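Gripper trials at the Dustau bench: frequently asked questions
Last updated 22 Feb 2020

What are you comparing?
Two parallel grippers, the Grirnel and the Dredis, on the same arm and with the same controller. The Tanui wrist camera is a separate trial and has its own page.

Why only parallel grippers?
They are what most people who write to us already own. We have a suction head in the cupboard, but it is no use on knitted or plush things, and those make up a good part of our object set.

How many picks does each gripper get?
The Grirnel has done 428 so far and the Dredis 209. The Dredis arrived later and lost some bench time to a faulty connector. We will not publish a side-by-side table until the two totals match, so please don't ask for early scores.

What counts as a successful pick?
The object has to leave the tray, stay in the fingers for 3 seconds and go back down without being dropped. If the fingers slip and catch it again, we log it as a slip and leave it out of the successes. Pushing an object over the rim is a failure.

Is the arm driven by a person or by a program?
Both. Each object is first tried by hand control, then with a scripted approach. The two sets are logged separately. Tumaini Mrema does all the hand-controlled runs, so that a change of operator does not muddy the figures.

Do you change the finger pads between runs?
We wipe them after every session and replace them when the surface starts to shine. Both grippers use the pads they were sold with. We tried a softer aftermarket pad in July and it tore, so those runs were thrown out.

What do you put in the tray?
Mostly soft toys, with push buttons standing among them. The plush strawberry, the rubber duck and the rope toy all ask for a different grip, and the knit-textured pink ball squashes if you close too far. The buttons have glossy caps, and their glare is a fair test for any camera – the red and light pink ones especially. 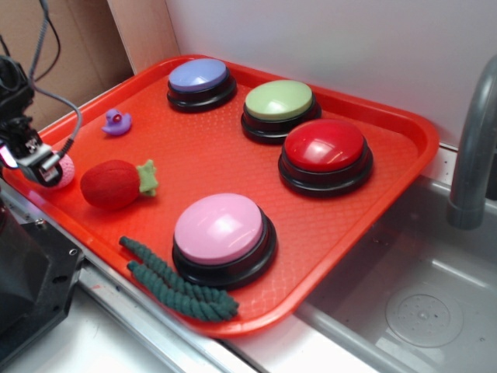
Does the tray stay in the same place?
No. We move it between blocks of runs and turn it to a new angle, then check that the arm can still reach every corner. The scripted approach is given the new position by hand.

Which closing force should I start with?
On our controller we begin at setting 7 for soft objects and go up one step at a time. Your numbers will differ if you use another controller.

Can I send in my own gripper?
Yes, if it fits the standard flange and comes with its cable. Write to us before posting anything. Return postage is yours to pay, and we keep a unit until its runs are finished.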